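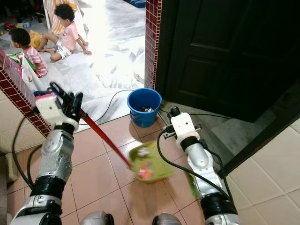 ベージュのタイル床のモップがけ

クラムウッド郷土文学会 会員掲示板 > 講演・読書会 > 講演「ミルホルムの貸本屋とその読者」に関する意見交換

投稿者:事務局_講演係
会員各位
8月に開催いたしましたババル・アッバシ(Babar Abbasi)氏の講演「ミルホルムの貸本屋とその読者」につきまして、内容に関するご意見、ご質問を本スレッドにて受け付けます。講演録は会報次号に掲載する予定です。事実関係についてのご指摘は、典拠を添えてお寄せくださいますようお願いいたします。
なお、当日配布資料の3ページにある「タブリージ商会」と、口頭で言及された「タブリジ商店」は、いずれもTabriziを指すものです。講演録での表記は未定です。

投稿者:北窓文庫
講演を拝聴いたしました。植民地期の貸本屋が、茶葉や灯油と同じ帳場で小説を貸し出していたというお話は、大変興味深いものでした。とりわけ、タブリージの貸出台帳に残る2,069件の記録から、雨季に連載小説の合本が集中して借りられていたことを示された箇所は、講演の中心をなすものと理解しております。
一点質問がございます。台帳の「B」の印を、アッバシ氏はビルトン(Billton)の分店への回送と説明されましたが、製本(binding)に出した本を示す印とは考えられないでしょうか。同じ印が、分店の開設より前の頁にも見られるように思われます。

投稿者:tonya_reader
北窓文庫様のご質問に関連して申し上げます。
当方は以前、同台帳の複写を閲覧する機会がありましたが、「B」の印の多くは返却日の欄に付されておりました。製本に出したのであれば、次の貸出までに相応の間隔が空くはずです。手元の控えを確認したところ、印のある本が翌日に別の読者へ貸し出された例が複数ございます。したがって、製本説には無理があると考えます。

投稿者:北窓文庫
ご教示ありがとうございます。翌日貸出の例については承知しておりませんでした。ただし、ビルトンへ回送した本が翌日に本店で貸し出されるというのも、同様に不自然ではないでしょうか。当時の乗合馬車は両地を一日で往復しておりません。回送説を採る場合にも、この点の説明が必要と存じます。

投稿者:tonya_reader
ご指摘のとおりです。翌日の貸出が分店の窓口で行われ、後から本店の台帳に転記された可能性を想定しておりましたが、裏付けとなる史料は持ち合わせておりません。断定的な書き方をいたしましたことをお詫びいたします。

投稿者:川辺
別の論点で失礼いたします。
講演の後半で紹介された、小馬で通学する児童が鞍袋に貸本を入れて運んだという逸話ですが、出典は後年の回想録一点のみと伺いました。会場では好評でしたが、講演録に事実として載せることには反対いたします。回想録の著者は当時まだ就学前であり、内容は伝聞にあたります。

投稿者:石段の会
川辺様のご意見には賛同いたしかねます。伝聞であることを明記すれば、掲載に支障はないと考えます。アッバシ氏も会場で「彼女が母親から聞いた話です」と前置きをされていました。町の読書の歴史を扱う以上、どのような話が語り継がれてきたかということ自体も記録に値するものです。削除した場合、後半の15分はほとんど意味をなさなくなります。

投稿者:川辺
前置きがあったことは失念しておりました。その一言が講演録に残るのであれば、削除までは求めません。ただ、会報の要約欄は字数が限られており、前回も但し書きが省かれました。要約欄では触れないという扱いを希望いたします。

投稿者:初夏
今回初めて参加いたしました。初歩的な質問で恐縮ですが、貸本の保証金は返却時に全額戻されたのでしょうか。配布資料には65という数字のみが記されており、単位が読み取れませんでした。

投稿者:石段の会
初夏様
当方の資料も同じ箇所の印刷がかすれております。口頭では、保証金は冊ごとではなく読者ごとに一度預ける方式であったと説明がありました。返金の有無については触れられていなかったと記憶しております。

投稿者:事務局_講演係
多数のご意見をありがとうございます。アッバシ氏に照会した結果を、以下のとおりご報告いたします。

「B」の印について:氏の見解は回送説のままですが、分店開設前の用例が存在することは認められ、講演録では「ビルトン分店への回送を示すものと推定される」との表現に改めるとのことです。
小馬の逸話について:前置きの発言を含め、本文に全文を収録いたします。要約欄には記載いたしません。
保証金について:資料の「65」は金額ではなく、台帳の頁番号です。単位の欠落ではございませんでした。紛らわしい配置となりましたことをお詫び申し上げます。返金に関する記録は、当該頁には見当たらないとのことです。
表記について:「タブリージ」に統一いたします。

投稿者:北窓文庫
ご対応に感謝申し上げます。「推定される」であれば異存はございません。なお、表記の統一につきましては、会報の旧号で「タブリジ」が用いられており、索引の上では別項目になっております。相互参照を付していただけますと幸いです。

投稿者:tonya_reader
索引の件、賛成いたします。併せて、台帳の複写の所蔵先も注記していただけないでしょうか。当方が閲覧した折には、請求してから出納まで70分を要しました。事前申請が可能であれば、その旨も記載していただきたく存じます。

投稿者:事務局_講演係
相互参照は次号の索引から付すことといたします。複写の所蔵先および閲覧手続きについては先方に確認中です。回答があり次第、本スレッドに掲載いたします。

投稿者:初夏
頁番号の件、承知いたしました。次回の読書会で扱う作品は、すでに決まっておりますでしょうか。

投稿者:事務局_講演係
初夏様
読書会の作品につきましては、「読書会予定」のスレッドをご参照ください。開始時刻は午後2時です。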